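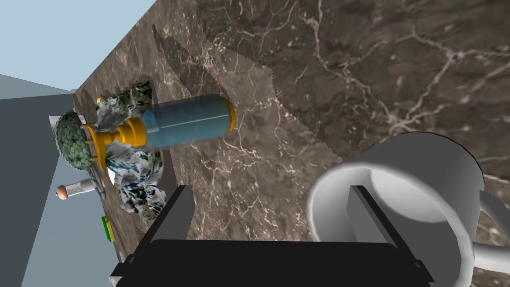 Dark brown marble with pale veins, and something blue at the edge.

I'd wanted to talk to the woman who runs the tea counter at Cadero ever since my sister dragged me in there last March and I came out with 2 bags of smoked black tea and no memory of paying for them. She finally had a free hour at 4 p.m., so we sat in the back with a pot of something green (she wouldn't tell me what until I'd guessed - I guessed wrong).

She started out in coffee, which surprised me! "I worked the espresso bar at Barkik for years," she said. "I drank tea at home and didn't mention it to anyone." Then a customer left her a tin of loose oolong as a thank-you, and that was pretty much it for coffee.

I asked what people get wrong most often, and she didn't even let me finish. "Boiling water on green tea. It goes bitter and they blame the tea. Let the kettle sit until it's down to 80 degrees Celsius and try again before you toss the bag."

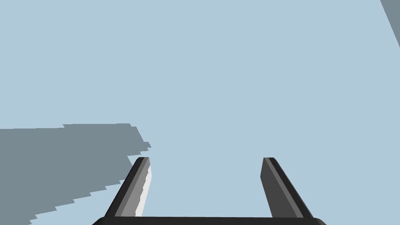
Pale blue, with a little room to breathe.

She buys most of her black tea through Melnychuk, a family importer she's been with since the shop opened. I wondered how she picks. "I taste 12 at a sitting, and after that my tongue quits," she told me. "Then I take the ones I liked home and make them badly, on purpose. Too long, too hot. If it's still nice, I'll order it."

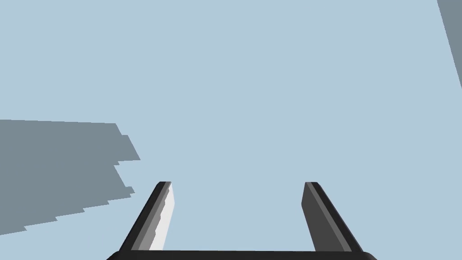
Plastirholm Neighborhood Food Club - Newsletter Team

We got onto the subject of money, because I'm nosy. Her priciest tea is $400 a pound and she sells it by the spoonful, mostly to people buying a birthday present. "My own favorite is the cheap breakfast blend," she said, laughing. "With milk. Go ahead and print that."
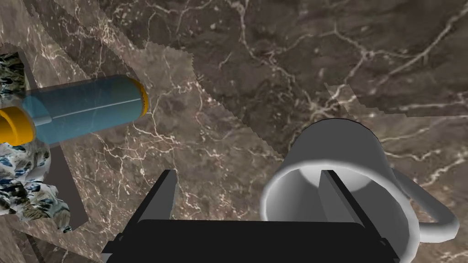
Iced tea was my last question, and she had plenty to say about it. She makes hers cold, in the fridge overnight, with no sugar and a strip of lemon peel. For the hot stuff she likes a plain white mug, like the one lying on its side on the marble, so she can see the color and know when to pull the leaves. I've been brewing mine in a dark blue thing for years and going by the clock, so I went home and dug a white one out of the cupboard. My breakfast tea has been coming out a lot lighter since, and I'm still deciding if I like it that way.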